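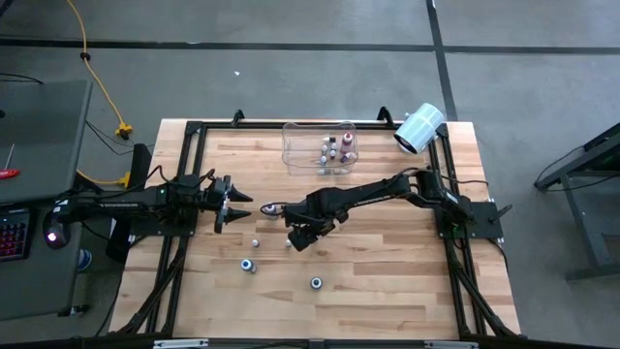

Two arms over the wooden bench

Valine or Ernar for an intro audio course?
Posted in April by Angeliki Makris

I teach a first course on sound and signals and I need to pick software for the lab part before the summer break. The class has 28 students and most of them have never written code. Last year we used Ernar on the lab machines. It worked, but I lost the first two sessions to installs and license prompts.

I've been trying Valine, the one that runs in a browser tab. You load a clip, drag a filter onto it and the spectrum updates while it plays. The students I showed it to understood low-pass filters in a few minutes. What I can't tell is how far it goes. Has anyone run a whole term on it?

hz_and_seek
I ran half a term on it. Good up to filters, thin after that. The window function page only has 3 windows and you can't change the overlap. For anything with real spectrogram work we went back to Ernar.

One warning. Check the sample rate on every clip before you hand it out. Valine resamples on load and doesn't say so. I had a student spend an evening looking for a tone that had moved.

Antigoni Bakalis
I disagree about it being thin. You can write your own block in the script panel, and overlap is one line in there. I've used it for two years and haven't opened Ernar in that time. My students are second years, though, and they can program a little.

The resampling message was added a while back. It's in the log pane, which is closed by default.

hz_and_seek
If it's in a pane that's closed by default, then my students didn't get a message. And Angeliki said hers don't code, so the script panel doesn't help her.

Angeliki Makris
Thanks both. The script panel is probably out for the first half. Could I write the blocks myself and give them to the class as part of the saved project?

Antigoni Bakalis
Yes. Save the project with the block in it and share the project file. They see a box with sliders and never have to open the code. Mine for overlap has two sliders, size and hop.
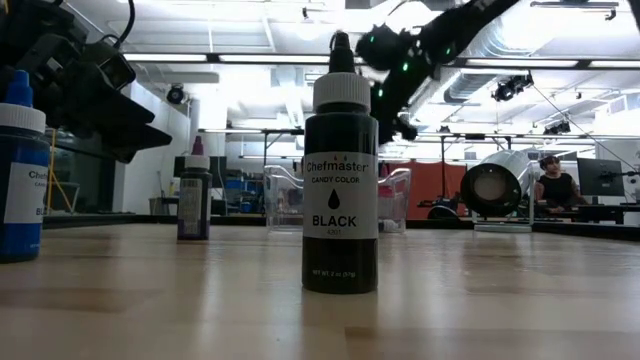
Keep the slider names short, or they wrap and cover the value. Also set the limits yourself, because the defaults let people pick a window size of zero and the tab freezes. I can put my project files up on the Gallegos server if you have an account there.

bufferunderrun
Did anyone look at Dirametti? Same idea as Valine but it keeps the original sample rate and you can export the plots as vector files. The manual is 211 pages and badly ordered, so budget time for that.

hz_and_seek
Tried it. Playback stutters on our older laptops once the clip is longer than a minute. Fine on the newer ones.

bufferunderrun
Turn off the live waterfall and it stops. It's under Display.

Angeliki Makris
I have an account on Gallegos, so yes please to the files. Our lab machines are old, so I'll test Dirametti with the waterfall off before I rule it out.

Does Valine have any way to collect the students' work, or do they email me the project?

Antigoni Bakalis
No collection. I have them upload to the course page. Files are small unless they embed the audio. There's a checkbox for that in the save dialog, tell them to leave it off. Overlap project is up now, ticket 1075 on Gallegos.

Angeliki Makris
Got it, it opens fine here. The hop slider goes up to the full window size, so I've set mine to stop at half.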